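August, notebook of the subtitle room

Started at 8 with the second reel of the Trultovov interview, the long one where the actor speaks about his father and the years before the series "Vimen". He talks quickly and laughs in the middle of words, so my first timing was wrong in many places. I moved the captions from line 20 onward and now they sit well with his mouth.

Shirley Gauthier asked me to keep his jokes short. I tried two versions of the story with the missed premiere. The shorter one loses the name of his daughter, so I kept the longer one. Shirley, please look at it and tell me if you disagree.

Clip 3278 still has the old spelling of "Skasine" in the title card. I wrote to Thaddeus Baptiste and he will send the card again.
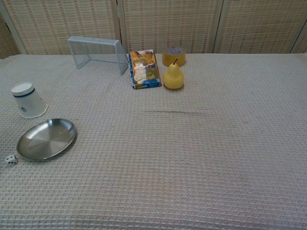 After lunch I checked the part about his wedding. He says "eight years" in one place and "nine" in another. I left both as he said them and put a note for the editor.

To do: music credit for the end, export for Pal, ask who approves the last quote.

Recent entries
Sound levels, first reel
Names list for "Vimen"
Title card fonts
Export settings for Pal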